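4.2 How fans greeted the return of Lila
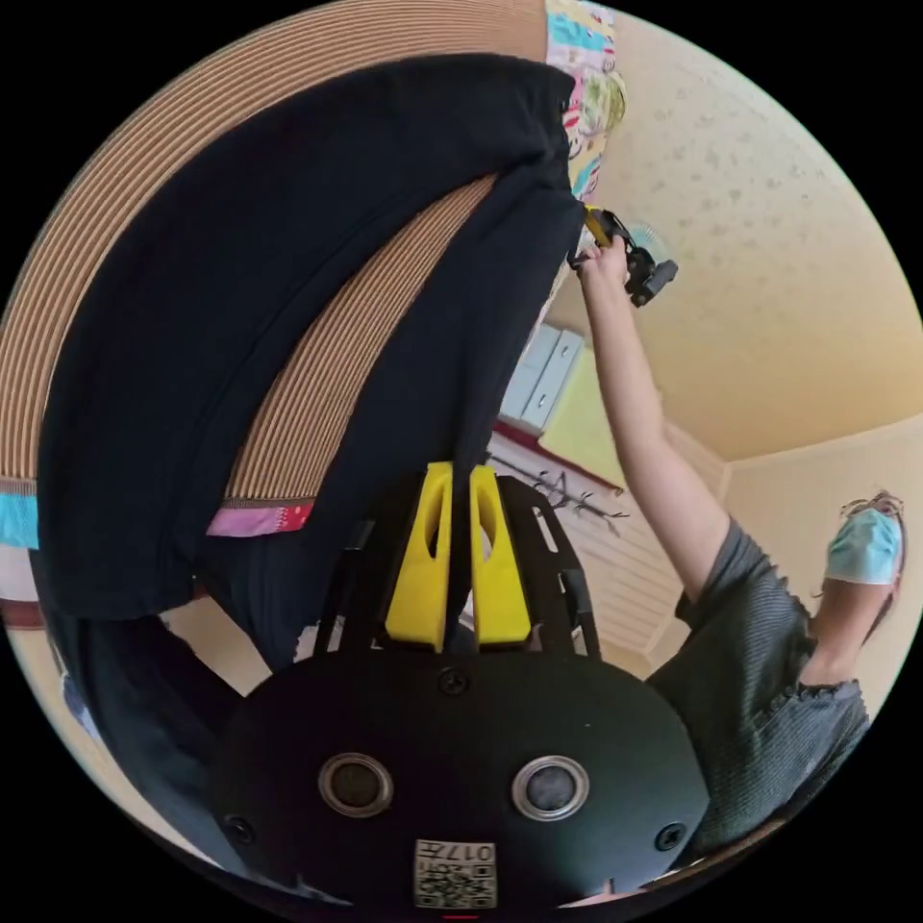
Do fans care more about a celebrity's baby news or about the music that comes after it? In our sample they cared more about the music, and by a wide margin.

We were delighted by how rich this material proved to be! The singer Lila stepped away from touring in February, a few weeks after she and the actor Husar told the magazine Cavo that they were expecting. Her first public words after the birth came in a short post dated 9/15/23, which named the baby and, almost in passing, mentioned a new single. Tudose collected 1375 replies to that post, and Anghel read every one of them before any coding began (a heroic effort, and the reason our categories fit the replies so well).

Figure 3. Hand-held gripper with two yellow fingers; the label on the housing reads 017.

Of the replies, 190 asked when the single would be out or where she might play it first. Another 106 were plain good wishes to the family, often no longer than a heart and a name. Only 43 asked for a photograph of the baby, which surprised us both, as the gossip pages had written about little else all summer. The rest were spread thinly over many subjects, from her haircut to the old Olinach concerts, and we return to those in section 4.4.

What we enjoyed most was the tone. Fans who had followed her for years wrote as if to a cousin they saw at weddings, and they scolded newcomers who pushed for private details – gently at first, then much less gently. One long thread began with a question about the baby's middle name and ended in a lively quarrel over which album had the best closing song. Anghel coded it as music, Tudose as family, and after a long and very happy argument we let it count as neither.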